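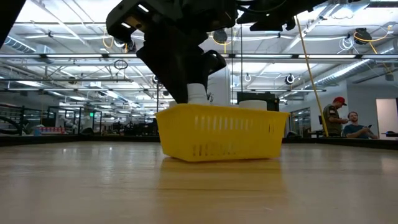 April 26, 2025

The reading list for October was settled this morning. The press will issue seven titles, one fewer than planned, as the history of the Udberg tram depots is still without its maps. It has been moved to the spring list.

Proofs of the Gritow canal book were received and checked as far as page 400. The captions in chapter 11 remain in the old style and must be reset. The printer, Draltotex, has confirmed a run of 3,000 copies on the heavier paper – a cost that this office accepted with some reluctance. 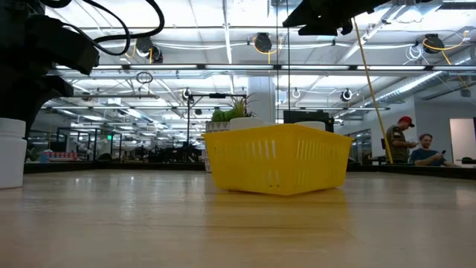
In the afternoon the cover of the Naseri volume on market halls was reviewed again. The gray version was preferred. The spine lettering is too small to be read from a shop shelf, and the designer has been asked to enlarge it.

Two review copies were returned by the post office, both marked with an incomplete address. They will be sent again on the next working day.

The backlist title for the newsletter has not been chosen. The guide to painted shop signs is the likely one, if enough copies remain in the store room.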